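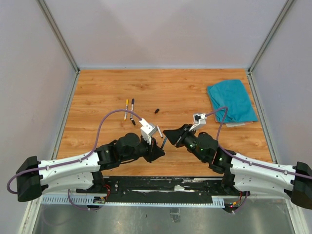 Workshop and Home > Wood Surfaces

Looking after a wooden worktop

Posted 8 December 2019

A wooden top with plenty of grain and a few knots will put up with a lot, provided it is cleaned the right way and given a bit of oil when it needs it. The tips below are for solid wood with an oiled finish. If yours is varnished, skip the oiling section. If it is a printed or foil surface made to look like wood, use only the cleaning advice, as oil will sit on top and go sticky.

To find out which you have, put a drop of water somewhere out of the way and leave it for 5 minutes. On oiled wood that has gone dry, the drop sinks in and leaves a dark mark, which fades as it dries. On varnish it stays as a bead. A printed surface usually gives itself away by its pattern, with the same knot turning up again further along.

Everyday cleaning

Brush off dust and crumbs first. Grit dragged about under a damp cloth does more harm than most spills. Then wipe with a cloth wrung out in warm water and a little washing-up liquid, working along the grain. Go over it again with plain water and dry it with an old towel.

Don't use scouring powder, bleach or the green side of a sponge. Vinegar is often suggested but it dulls oil over time.

Where the top meets a metal strip or rail, dirt packs into the join. An old toothbrush will shift it, or a wooden skewer with a bit of cloth over the end. Dry these joins well. Wet wood against bare steel can turn black, and the stain goes deep.

Marks and stains

White rings are normally damp caught in the finish. Rub in a little oil with a soft cloth, leave overnight and wipe off. Most go after the first or second try.

Dark rings need sanding. Use fine paper wrapped round a cork block and sand with the grain, well past the edges of the mark so you don't leave a dip. Re-oil the whole top afterwards or the patch will show pale.

Grease: cover with bicarbonate of soda, leave for a few hours, brush off.

Candle wax: let it go hard, lift it with a plastic scraper, then wash as usual.

Glue: leave PVA until it is rubbery and peel it. Once it has set hard it has to be scraped.

Knots

A sound knot needs nothing doing to it. If one has a small crack, keep crumbs and water out with clear wax pushed in with a fingertip and buffed level. A knot that moves when pressed should be fixed with a few drops of thin wood glue and left for a full day. Resin sometimes weeps out in a warm room. Let it harden, scrape it away and wipe with a little white spirit on a rag.

Oiling

We use Trovska worktop oil, but any oil sold for the purpose will do. Read the tin if food will touch the surface.

Wash the top and leave it overnight to dry. Sand lightly. Wipe on a thin coat along the grain, wait 20 minutes, and take off everything that hasn't soaked in. Leave until the next day and repeat. A new top wants three coats, an older one will manage with one or two.

Lay oily rags out flat outdoors to dry before binning them. They can heat up and catch fire if left in a heap.

More in this section: Filling screw holes / Sharpening a cabinet scraper / Getting paint off metal rails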